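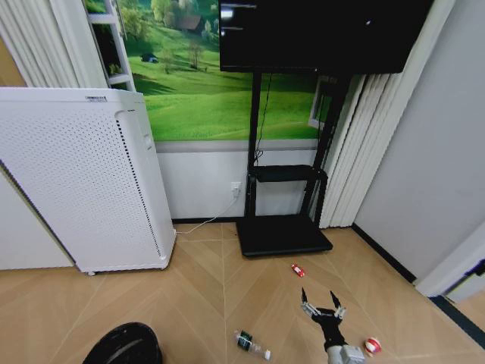 ## Jan 1, 2025 - floor pickup, small room

Building is closed for the holiday but Daniyal Rana had the key, so we got most of a day in. Writing this up the same evening so the others can pick up from it.

Goal was the tidy-up task for the Plerkwood student round in June. Rules as we have them now: three objects on the floor, robot has to pick each one and drop it in the bin, any order. We used the red toy car, the plastic bottle with the green label and the red and white ball. The rules don't fix the positions, only that objects can't touch each other.

### Setup

- Arm on the Sidirov base, firmware left alone since last session
- Two-finger gripper, jaw opening set to full before every approach
- Planner: Lirkel branch, Daniyal's merge, plus my change to the approach height
- Head camera only. Wrist camera still has the bad connector
- TV off. Last time it was on, the detector kept boxing things on the screen

The herringbone floor is harder on the detector than the gray mat in the shop. The pale seams between the planks get picked up as edges and the car mask grows a tail along them. Raised the minimum edge strength to 140 and the tail mostly went away. At the old value it was there in nearly every run.

### Car

Started with the car because it has the clearest outline. It was lying diagonally in front of the TV stand base, and the planner wanted to come in square to the robot and not square to the car. One finger landed on the roof. Fixed by taking the long axis from the mask and rotating the wrist before descending.

Approach height is now 330 mm above the floor, then straight down. Anything lower and the fingers swing past the bottle on the way over. Daniyal wants to go lower to save time - I'd leave it until the path check knows about the other objects.

Watch the base plate of the TV stand. It is flat and black and the depth reading on it is poor, so the planner treats it as a hole. Added a keep-out box by hand in the Butt config file. It's only good for this room, take it out before we go back to the shop.

### Bottle

Clear plastic, so depth goes straight through most of it. The label and the white cap are the only parts that come back solid. We grip on the label. If the label is turned under, there's no plan at all and the robot just waits. Needs a fallback, maybe fit a cylinder between label and cap and trust it.

Also, an empty bottle rolls when the first finger touches it. Closing slower helped some. Closing both fingers evenly would help more, but the left linkage has a little play and always gets there second.

### Ball

No changes today. Center of the mask, straight down, close. The pattern confuses the color filter if you use red only, so use red plus white and take the largest blob.

### Logging

Full log is 1,051 frames across all the runs. It's on the club drive under the date. 117 of those have the car mask with the tail still on it, from before the threshold change - I moved them to their own folder. Don't train on them without fixing the masks first.

The room mural gave us one odd detection, a "car" up on the grass to the left where there's a small dark shape. Cropped the top part of the camera view out of the detector input. Floor objects never appear up there so we lose nothing.

### To do

1. Wrist camera connector (me)
2. Tighten left finger linkage, check for play after (Daniyal)
3. Path check against the other two objects, then try a lower approach
4. Cylinder fit for the bottle
5. Move the keep-out boxes into a separate file per room
6. Ask Plerkwood if the bottle can have water in it. The rule sheet doesn't say and the grip force would have to change

Purifier cord runs along the floor from the outlet in the wall. Keep the robot off that side or unplug it first.

Batteries are on the charger, both of them.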